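Best way to keep a 22-minute time limit match from dragging?

Posted in Indie Wrestling Help, September 2023

Walter Montoya
I help run the bookings for a small promotion in Jarnville. We draw up to 200 people, folding chairs on three sides of the ring. For our October show the owner wants a title match that goes most of the way to a 22-minute limit. Our longest match so far was half that and people started going out to the snack stand in the middle of it.

Both wrestlers are good. The champion is a mat guy, slow and careful. The challenger came over from the Paucar school and does more flying. They have worked each other twice, both short matches, and the crowd liked both. My worry is the middle part. How do you lay out a long match so a small crowd stays with it? Also, do you announce the time as it goes or not? We have a ring announcer but no screen or clock anybody could see.

I don't want run-ins or a ref bump. The owner already said no to those.

skiseck_ringcrew
Just have them hit each other harder. Our crowd doesn't leave their seats when the chops are loud. Also move the snack stand, or close it for the main event. We did that in Skiseck and lost a little money on popcorn but the seats stayed full.

For the time calls, yes do them. Every five minutes.

Marleny Arboleda
I refereed for nine years, mostly around Cliltville, and worked a lot of long matches in small rooms. A few things that helped.

Pick one body part and stay with it. If your champion is a mat guy, have him go after the left knee early and keep going back to it. The flyer now has a problem every time he climbs. People in the third row can follow that without anyone explaining it. What kills the middle of a long match is holds that don't lead anywhere. A headlock for two minutes at the start is fine. The same headlock at the twelve-minute mark will send them to the snack stand.

Put your first real near fall earlier than you want to, maybe eight or nine minutes in. A lot of people save every near fall for the end, and then the crowd figures out that nothing before the end counts. One early one, where the champion barely gets his shoulder up, makes them watch the rest. After that, slow down again. They will let you.

On time calls, I would do them at five, ten and fifteen, then at twenty, then one minute left. Have the announcer keep it flat, just the number. If you call the time and the match ends three minutes later every single show, people learn that too, so let a few undercard matches get calls as well. And make sure the referee has a watch and can tell the wrestlers where they are. I wore mine on the inside of my wrist.

Skip the floor brawl unless you have room for it. With chairs on three sides you have one side to use, and people on the other sides can't see a thing. I sat through one like that at a show that sold 2,000 tickets and half the building was looking at the backs of heads.

One more thing, walk through it with both of them before the day. You don't need the ring for it. We used to do it at a kitchen table, one salt shaker for each wrestler and a placemat for the ring. 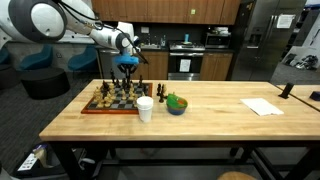
The two of them should also agree on the places where they can cut. Somebody always gets tired or a spot goes wrong, and if they know ahead of time that the second knee section can go, they won't stand there whispering. Use whatever is on the table for the walk-through. A chessboard with a wood border like that one works better than a placemat, and a couple of the light pieces will do for the men. Then go to each side of the table and look at it from there, and you'll find out which near falls are facing the side with no chairs.

Walter Montoya
Thanks, this is a big help. The early near fall is something we have never tried. I think the champion will go for the knee idea, he likes that kind of match anyway. Closing the snack stand is not going to happen, it pays for the ring truck.

Would you have the challenger sell the knee in the finish if he is the one winning?

Marleny Arboleda
Yes. Have him miss the first dive because of it, then win with something from the ground. A roll-up is fine. He should limp all the way back to the curtain, and if he has a match on your next show he should still have tape on it.

skiseck_ringcrew
still say louder chops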